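Frequently Asked Questions

I get a lot of the same emails about my sourdough starter and the bread I bake at home, so I've put my answers in one place. If yours isn't covered, write to me and I'll add it when I get a minute (usually in the evening, once the kids are in bed).

Where did your starter come from?

My friend Alina Filip gave me a jar of hers in May a few years back. I named it Barbu and it has lived with me ever since. Before that I tried to make one from scratch three times and got three jars of gray sludge, so if you can beg a spoonful from somebody, do!

How often do you feed it?

Once a day if it's out on the counter, once a week if it's in the fridge. I've gone a month without feeding it and it came back fine after a few days of fresh flour and water. It smelled awful, mind you.

What flour do you use?

Plain bread flour for most of it and a handful of whole rye when I have it. I don't buy anything fancy. The rye wakes the starter up quicker than white flour does, at least in my house.

My starter has dark liquid on top. Is it dead?

No, it's hungry. Pour the liquid off or stir it in (I stir it in) and feed it. Pink or orange streaks or fuzzy mold are another story – throw the whole thing out and scrub the jar.
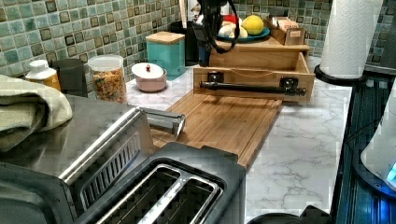
I'd also keep a backup. Smear a thin layer of starter on baking paper, let it dry until it flakes, and put the flakes in an envelope somewhere dark. Horațiu Tudose wrote to tell me he'd revived his that way after dropping his only jar on the kitchen floor.

Why is my loaf so dense?

Nine times out of ten it needed longer on the first rise. Forget what the recipe says about hours and look at the dough. My kitchen is 67 degrees in winter and 77 in summer, and the same dough takes nearly twice as long in the cold months. I used to bake bricks all January and blame the flour.

Do I need a Dutch oven?

It helps, but I baked without one for ages. Put a pan of hot water on the bottom rack and take it out halfway through.

Can I freeze the bread?

Yes, and please slice it first. I once tried to saw through a whole frozen loaf before breakfast and I don't recommend it.

Can you mail me some of Barbu?

I did for a while, but I can't keep up with it anymore, sorry! Ask at a small bakery near you – lots of them will hand over a bit if you bring your own jar.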